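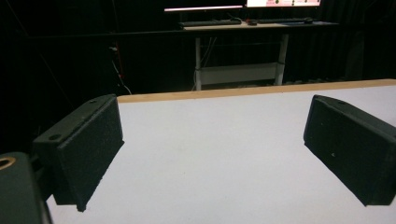

## About Benance

Benance gathers examples for learning systems. People do a small job at a table with a hand-held gripper, we record it, and a robot's software is trained on the result. Clients come to us for the recordings. We don't build robots and have no plans to.

We are wary of most claims made in this trade, including some we used to make. Our first set, for Pamcombe in November, had 377 recordings. We threw out 300 of them and the remainder did the client more good. Since then we have charged by the usable example.

Things we won't promise:

- that more data will fix a badly chosen task
- that a system trained at our table will cope in your kitchen
- a finish date before we've tried the job ourselves

There are 11 of us, 6 on recording and the others on checking. The checkers can reject anything and don't have to argue for it.

We work from one unit at Lonside. Visitors are welcome, though it is slow to watch. If you have been told a robot will learn your job in an afternoon, bring the job along and we'll try it.

*Page last changed August 2018*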